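Small goods, small packs: an interview with Volodymyr Palamarchuk

Volodymyr Palamarchuk has run the household sundries line at Groltano for 16 years. The firm buys toothpicks, cotton swabs and similar goods in bulk and sells them on in retail packs to corner shops and small caterers. We spoke on a Monday morning at the Brevville depot, between two deliveries.

The toothpick is a low-value item, and Palamarchuk discusses it mostly in terms of its packaging. "The pick itself is a solved problem," he said. "You take a straight-grained wood, you cut it to length, you point it, you polish it. The complaints we get are nearly all about the box."

Groltano sells in two formats, a 100-piece pack for shops and a 1000-piece refill for caterers. The smaller pack produces more returns. Customers keep it in a drawer, on a shelf above the sink or in a coat pocket, and each of those places does something different to it. Card sleeves soften in a kitchen. Thin tubes roll off the worktop. Palamarchuk moved the line to rigid clear plastic after a long comparison with a Flivden card carton.

"With a clear box you see how many are left," he said. "You also see if any have snapped. With card you find out when you tip it."

Filling is done with the picks lying parallel. A box filled at random takes fewer pieces and jams when it is opened. He prefers a fill that leaves a little slack, so that one pick can be drawn out by the end without lifting the rest.
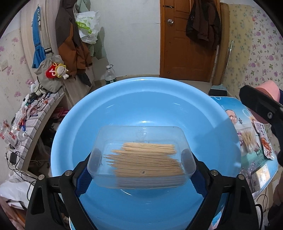

A clear box of wooden toothpicks held over a light-blue plastic basin.

Basins come up often in his account of how the goods are handled at home. He recommends one to anybody who decants refills. "A wide basin on the floor or on a stool, and you do the whole job over it," he said. "If the lid gives way, the picks go in the basin. Otherwise you are sweeping them out of the skirting for a week." The basin should be dry. Wood takes up water quickly, and a swollen pick will not slide past its neighbours.

He was less certain about lids. The present design is a moulded one from Lytvynenko, and it has been revised twice. The first version opened too easily in transit. The second held, but older customers told him they could not get a fingernail under it. The current lip is deeper. "I would still like it a fraction softer," he said. "The tooling is expensive, so it stays as it is until the mould wears out."

Cotton swabs, which he buys for the same shelf, are still sold in plastic bags. A bag costs less and weighs less, and swabs have no points to push through the film. He has tried toothpicks in bags and does not intend to repeat it.

The next change to the line is a shorter pick for catering trays, due in January. Samples had arrived on the morning of our visit and were waiting to be measured.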